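第4章　散らかった机で教える

この章から、いよいよ腕を動かします。前の章まで座標変換と関節角の話ばかりで、正直しんどかった人も多いと思います(書いている私もしんどかったです)。ここからは手を使います。ロボットの手も、みなさんの手も。

扱うのは「見まね学習」、英語でいうイミテーション・ラーニングです。人が腕を操縦して作業をやってみせ、そのときのカメラ画像と関節角をまるごと記録して、あとからモデルに「この画像のときは、こう動いていたよ」と覚えさせる。考え方はこれだけです。報酬関数も要らないし、机の上の物を一つずつ三次元モデルに起こす必要もありません。私が初めてこのやり方を見たときの感想は「え、それでいいの?」でした。いいんです。ただし、いいお手本があれば、の話です。

そのお手本の集め方で、私たちはずいぶん遠回りをしました。この章はその遠回りの記録でもあります。

4.1　きれいな机の失敗

最初のデータは、共同研究者のファルザナ・メンガル(Farzana Mengal)と二人で集めました。課題は単純で、器に入ったアメを一つつまんで、隣に出す。これを Tendstead と名づけた記録用のプログラムで録っていきます。名前に深い意味はありません。ファルザナが響きで決めました。

几帳面な私は、まず机を片づけました。白い布を敷いて、器を真ん中に置いて、照明の角度まで測って。お手本を60回ぶん録って学習させたら、腕は見事にアメをつまみました。うれしくて、その日は二人で早めに帰ったくらいです。

ところが翌週、布を外したとたんに動きがおかしくなりました。器の手前で止まる。止まったあと、何もないところでグリッパを閉じる。器は同じ、アメも同じ、カメラの位置も同じです。変わったのは背景だけでした。つまりモデルは「アメの入った器」を覚えたつもりで、実のところ「白い布の真ん中にある丸っこいもの」を覚えていたわけです。

この手の失敗は、学習時の損失の曲線をいくら眺めても見えてきません。曲線はきれいに下がっていましたから。検証用のデータも同じ布の上で録ったものなので、そちらの値もやっぱりきれいです。机の条件を変えて実機で試すまで、私たちは気づけませんでした。

4.2　物を置いたまま録る

そこで方針を変えました。言い出したのはアビンボラ・ガルバ(Abimbola Garba)で、「普段の机で録ればいいじゃない」と、それはもうあっさりと。スマホもマグカップも水のボトルも、置いたままにしておく。器はハリボーの透明な入れ物をそのまま使い、その右には USB メモリを入れた茶色い六角形の小物入れと、黄色い小さな部品を並べました。

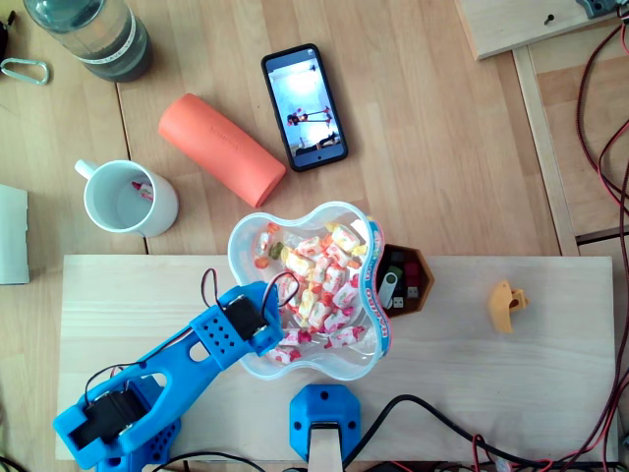 最初はこれがいやでいやで。実験というのは余計なものを減らしていくものだと教わってきましたし、学生にもそう教えてきたんです。でも考えてみると、私たちが知りたかったのは「片づいた机で動くか」ではありませんでした。誰かが普通に使っている机で動くかどうかです。だったら、普通に使っている机のデータがないと話になりません。

ここで言葉を二つ決めておきましょう。つまむ対象と、それが入っている器を合わせて「課題物体」と呼びます。課題に関係ないのに画面に写り込むものは「妨害物体」です。妨害というと悪者みたいですが、学習にとってはありがたい存在で、これが適度にばらついてくれるおかげで、モデルは背景に頼った近道を覚えにくくなります。

では、妨害物体はたくさん置けば置くほどいいのでしょうか。ここが難しいところです。同じ物をいつも同じ位置に置いておくと、今度はその物が目印になってしまいます。私たちも一度やりました。マグカップがずっと左にあったせいで、カップをどけると腕がためらうんです。背景の布に頼る代わりに、カップに頼るようになっただけでした。大事なのは物の数よりも、置き方が変わることです。

とはいえ、1回ごとに机を全部並べ替えていたら日が暮れます。私たちの研究室では、お手本を20回録ったら休憩を入れて、そのときに妨害物体の位置を変えることにしました。20という数に理論的な根拠はありません。操縦している人の集中が、だいたいそのへんで切れるからです。みなさんの研究室では別の数になるでしょうし、それでかまいません。決めた数と、いつ何を動かしたかだけは、必ずノートに残してください。私はこれをサボって、あとで録画を最初から見直すはめになりました(土曜日がまるまる消えました)。

4.3　腕とカメラの関係

もう一つ、真上から撮るカメラの話をしておきます。

俯瞰カメラは机全体が見えて便利なのですが、肝心な瞬間に腕そのものが対象を隠します。器のふちをまたいで中へ手を入れる動作だと、先端の下にあるアメは、上からはまず見えません。人間の操縦者は横からのぞき込んで補えます。でも、のぞき込んで得た情報は記録に残らない。残らない情報を使って動かしたお手本は、モデルから見れば理由のわからない動きになります。

これを指摘してくれたのがハリマ・エデット(Halima Edet)でした。彼女の提案は乱暴で、「操縦する人は実物を見ちゃだめ。カメラの映像だけ見て動かして」。やってみると、これがもう、びっくりするほど下手になります! 私なんて器のふちに何度もぶつけました。お手本を1回録るのにかかる時間も、目に見えて延びました。

それでも、この制限は残すことにしました。映像だけを見て録ったお手本では、操縦者はふちの手前でいったん止まり、少し位置を直してから下ろします。見えないから慎重になるわけです。その慎重さごと学習したモデルは、ふちの手前で同じように止まってくれました。直接見て録ったお手本のほうが、動きは速くてなめらかです。なめらかなお手本がいいお手本だとは限らないというのは、私にはなかなか飲み込めない話でした。

透明な器にも触れておきます。透明なものは、光の当たり方で輪郭の見え方がころころ変わります。深さを測るタイプのカメラを使う場合は、値が抜けることも多い。研究室の机はなるべく昼も夜も使って、朝の光でも蛍光灯でも録っておくと、あとで助かります。細かい話は4.6節に回しましょう。

4.4　結果の読み方

こうして集め直したお手本は、全部で243回ぶんになりました。端数があるのは、失敗したお手本をあとから除いたからです。何をもって失敗とするかは、録る前に決めておくべきでした。私たちは録ったあとで決めたので、シズウェ・ドラミニ(Sizwe Dlamini)と私で判定が割れ、2回ほどかなり険悪になりました。アメを一度落として、拾い直して成功した。これは成功? それとも失敗? 私は除きたい、彼は残したい。

結局、残しました。拾い直しの動きが入っていないデータで学習したモデルは、つかみ損ねたときにどうしたらいいか知らないままだからです。シズウェの言い分が正しかったと、ここに活字で認めておきます。

評価は、学習に使っていない机の配置で行います。このとき成功率を一つの数字にまとめたくなりますが、まずは段階ごとに分けて記録してください。器まで届いたか、中に手が入ったか、つかんだか、外に出せたか。私たちの場合、布を使っていた頃のモデルは最初の段階でつまずき、集め直したあとのモデルはつかむ段階でつまずくようになりました。全体の成功率だけを見ていたら、この違いには気づけなかったと思います。つまずく場所が後ろへ移ったなら、データの集め方は前より良くなっていると考えてよいでしょう。

つかむ段階の失敗には癖もあります。包み紙の端だけをはさんで、持ち上げる途中で滑らせる。器の壁ぎわのアメを狙って、先に壁を押してしまう。どちらも動画をコマ送りにすると見分けがつくので、評価のときも必ず録画を残しておきましょう。なお、途中で人が手を貸した試行は、その時点で打ち切りとして数えます。「惜しかったから」はなしです。私が一番言いそうなので、先に書いておきます。

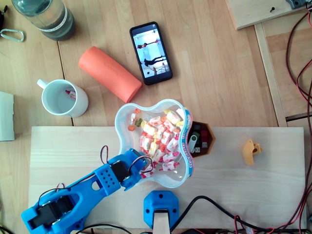

4.5　この章の進め方

次の節からは、みなさん自身の腕でお手本を録っていきます。3Dプリンタで作った小型の腕を前提に書きますが、関節の数が違っても手順は変わりません。

まず4.6節でカメラの固定と光の条件を扱い、4.7節で記録の周期を決めます。画像と関節角の時刻がずれたまま録ると、あとの作業が全部むだになるので、ここは急がないでください。4.8節では録ったデータの見直し方を、うちの大学院生だったンケチ・ハルナ(Nkechi Haruna)が作った点検表に沿って説明します。学習そのものは4.9節まで出てきません。早くモデルを回したい気持ちはよくわかりますが、もう少しだけつきあってください。

用意するものは、腕と操縦用の装置、カメラ、つまみやすい小さな物、それを入れる浅めの器です。机は、片づけなくてけっこうです。録り始める前に、今の机の上を一枚撮影して、ノートに貼っておいてください。4.8節で使います。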